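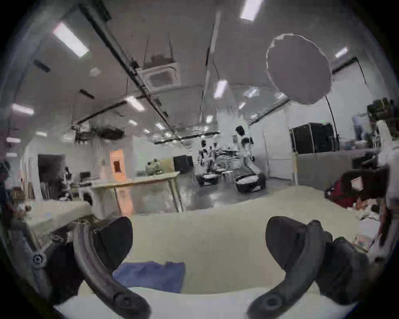
Figure 4. (a) Large beige-olive tabletop in an indoor workspace.

3.2 Where clothes wait between wearing and washing

The second part of the interviews concerned the garments which are neither clean nor dirty in the opinion of their owner. In the literature on household laundry these garments are often left out, and the washing basket is taken as the start of the process. Our 30 households in Graltville and Skostbridge described a longer path. A shirt worn for one afternoon was seldom returned to the wardrobe, but it was also seldom washed the same evening. It stayed on a surface in the home, in some cases until the next week.

The respondents kept a diary during March and recorded 177 such resting periods. The bed was named most often, followed by the chair and the table. In Skostbridge, where the flats are smaller, the bed was used in the daytime and cleared at night, so that the same garment could move several times before it was worn again or washed.

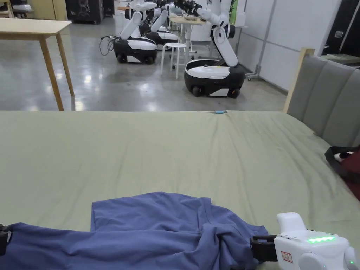
Figure 4. (b) Rumpled blue T-shirt on a green bed sheet.

We had expected that the thickness of the garment would explain the choice of surface. This was only partly confirmed. Heavy knitwear was usually hung on a chair, while T-shirts were put down on whatever surface was nearest. Several respondents said that a T-shirt "does not deserve a hanger", and this wording was repeated in both towns. Folding before resting was rare among the younger respondents and more common in homes with children.

The table had a different role. Clothes were put there when a decision was close, for example before ironing or mending, and respondents described it as a place where the garment "should not stay".

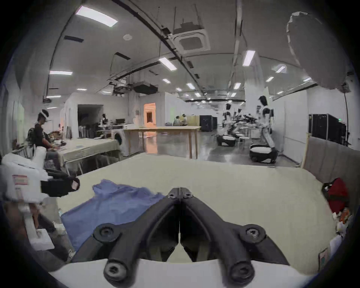

Source: Mansilla Household Textiles Study, picture archive.

Creasing was mentioned as a reason for washing in the diaries of both towns. We consider this important, as a creased garment may be washed although it has no smell and no stain. The Larine diary form, which we used in a shortened version, does not separate these reasons. We therefore added a line for creases and asked the respondents to fill it in before the garment was washed.

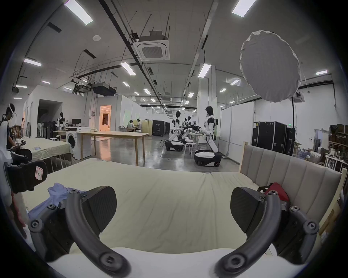
Vol. 30, p. 1418

Bed linen followed a more regular rhythm. Most households changed it on a fixed day, whatever its condition, and wrinkles in the sheet were not regarded as a sign that it needed washing. The same persons judged wrinkles in a shirt quite strictly. This difference is examined again in Section 4, together with the water use of each household.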